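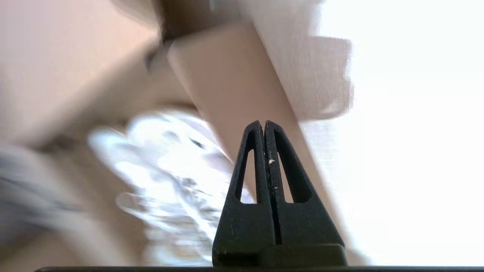 Skisteck Adds Fragrance-Free Hand Cream and Night Balm to Its Skoro Line

Mon 5 August

Skisteck, the maker of the Skoro skin care line, today released two products for dry and easily irritated skin. Skoro Hand Cream and Skoro Night Balm are both made without fragrance or added color and are on sale now through the company's website and in pharmacies that already carry the line.

The hand cream is meant for people who wash their hands many times a day. It contains glycerin, shea butter and oat extract, and it is thin enough to use between washings without leaving a greasy film. It comes in a 100 ml tube with a flip cap.

The night balm is thicker and has no water in it. A small amount is warmed between the fingers and pressed onto the cheeks, elbows or heels before bed. It is sold in a 30 ml jar.

"Customers kept writing to ask for a hand cream with no scent at all," said Tuncay Kocabaş, head of product at Skisteck. "We had a lightly scented one for years and it sold well, but a lot of people couldn't use it at work. Nurses and cooks wrote to us the most." 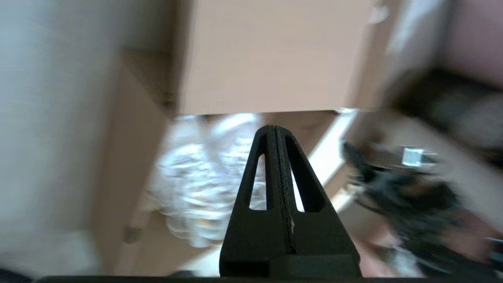
Before the release, the company mailed plain sample tubes to 701 customers and asked them to use the cream for 2 weeks and fill out a short form. Nearly 100 of them asked for a firmer cap, and the tube was changed in July. The formula stayed the same.

Ferhat Yüksel, who runs the filling line at the company's Tokgöz plant, said the balm took longer to get right than the cream. Early batches turned grainy when they cooled too fast, and the plant now lets the filled jars rest overnight before the lids go on.

The scented version of the hand cream will stay on sale while supplies last. Refill pouches for the new cream are planned, but no date has been set.

Grorkard, which distributes Skoro outside the company's home market, will begin shipping both products to its stores later this month. Store owners who want testers or shelf cards should ask their Grorkard sales representative.

Both products should be kept at room temperature and away from direct sun. People with known allergies should read the full ingredient list on the carton before use.

Press contact: Rhun Foulkes, Skisteck
Trade orders: Oddur Riis, Grorkard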